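How to Bake by Weight (and Put Your Measuring Cups in the Back of the Drawer)

Posted in: Bread and Basics
By Yannick Gilbert

I baked with cups for years and I was stubborn about it. Then a baker at the Milside market handed me her sandwich loaf recipe on the back of a receipt, all in grams, and I had to buy a scale just to make it. I've never gone back! My loaves got better that same week, and I was washing about half as many dishes.

If you've been curious but all those grams look like homework, this page is for you. We'll cover why it works, how to switch over a recipe you already love, and then we'll mix a loaf together so you can see how easy it is.

Why cups wander

Flour squashes. Scoop a cup straight out of a new bag and you pack it down; spoon it in gently and you get a good deal less. I've done both with the same cup and the same bag, and the two loaves could have come from different kitchens. Brown sugar is just as bad, and don't get me started on grated cheese or chopped nuts.

A gram of flour is a gram of flour however you got it into the bowl. So when a loaf comes out well you can make the same one again next Tuesday, and when it comes out dry you know it wasn't the flour measuring and you can go looking somewhere else.

What you need

A digital scale that reads in grams and has a tare button (sometimes marked zero)
A mixing bowl that leaves the display showing
Your recipe, a pencil, and some paper you don't mind getting sticky

That's the whole list. A scale that steps by one gram is plenty for bread, cakes and cookies. For tiny amounts like yeast or salt you can stay with a measuring spoon, and I often do.

Learning to love the tare button

Tare means "pretend what's on here weighs nothing." Put the bowl on, press it, and the display goes to zero. Add your flour. Press again, zero. Add your sugar. Press again. You can go through a whole recipe this way in one bowl, and honey or peanut butter goes straight in from the jar with nothing to scrape out afterward.

Even better, you can go backward. Put the full honey jar on the scale, press tare, and spoon honey out into your bowl. The display shows a minus number, and that number is what you've taken. This one makes me happy every time.

A few things that trip people up:

Wait for the number to settle before you press tare.
Keep the bowl in the middle of the platform, especially a wide one.
Check the unit. Lots of scales remember ounces if that's what was used last, and 14 ounces of butter where you wanted 14 grams is a very different cookie.
Some scales go to sleep if you wander off. If yours does that, get your ingredients out before you start, or write down where you were.

Switching over a recipe you already use

Pick one you make a lot. My first was my aunt's oatmeal cookies, which I could make half asleep.

Step 1. Make the recipe the way you always do, with your own cups and your own scooping habits. Before each ingredient goes in, set the bowl on the scale and press tare.

Step 2. Add the ingredient and write down the grams next to it. Do this for everything, eggs too (cracked, no shell).

Step 3. Bake, eat, and make notes. Were they how you like them? Then your numbers are good. If they were a bit dry, take a spoonful or two off the flour figure next time and write the new number down.

Step 4. Copy it out clean and tape it inside a cupboard door.

I like this much better than looking up a chart, because charts don't agree with each other and they don't know how you scoop. Your own numbers give you your own cookies.

Let's mix a loaf

I call this the Kincaid loaf, after the street I was living on when I finally got it right. It fits a regular loaf pan.

Bread flour, 450 grams
Water, just warm, 271 grams
Soft butter, 53 grams
Sugar, 14 grams
Fine salt, one and a half teaspoons
Instant yeast, two teaspoons

Step 1. Bowl on the scale, tare, flour in. If you go over, spoon some back out and don't worry about a gram or two.

Step 2. Tare, then sugar. Stir in the salt and yeast with your fingers.

Step 3. Tare again and pour the water in slowly. Water comes out of a jug faster than you think, so stop a little early, let the number catch up, and then dribble in the rest.

Step 4. Tare once more and drop in the butter in small lumps. 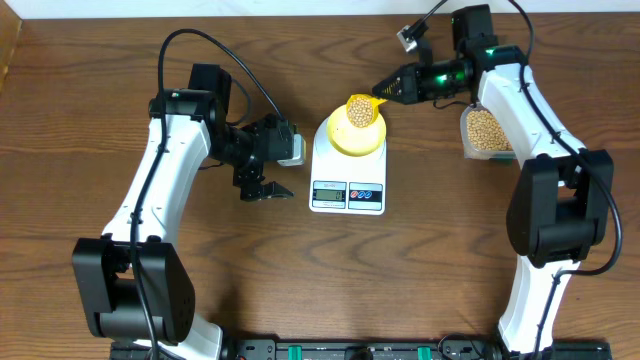
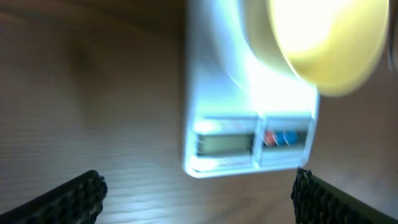 Step 5. Take the bowl off the scale and stir until there's no dry flour left. Cover it and leave it alone for 20 minutes. It will look rough — that's fine, the rest does a lot of the work for you.

Step 6. Knead for eight minutes or so on a clean counter. Try hard not to throw down extra flour! You measured it so nicely, and every handful changes the recipe. Wet your hands a little if it sticks.

Step 7. Back in the bowl, cover, and let it puff up to double. In my kitchen in July that's an hour, and in winter it can be nearly two.

Step 8. Shape it into a log, tuck it into a greased pan, and wait until the top stands just above the rim. Bake at 375°F for 35 minutes, until it's a good deep brown.

Step 9. Tip it out and let it cool on a rack. I know. Try anyway.

Making it bigger or smaller

Two loaves? Multiply every number by two. One small loaf for the old pan your grandmother left you? Multiply by three quarters and round off. With cups you'd be hunting for two thirds of three quarters of something, and with grams it's one tap on a calculator. My friends up in Tondivton make a triple batch for their block party and weigh the finished dough into even pieces, so every roll bakes at the same speed.

If you try this with one of your own recipes, send me the before and after numbers. I love seeing how heavy other people's cups of flour are, and next time I'll go through cake layers and how to split batter evenly between two pans.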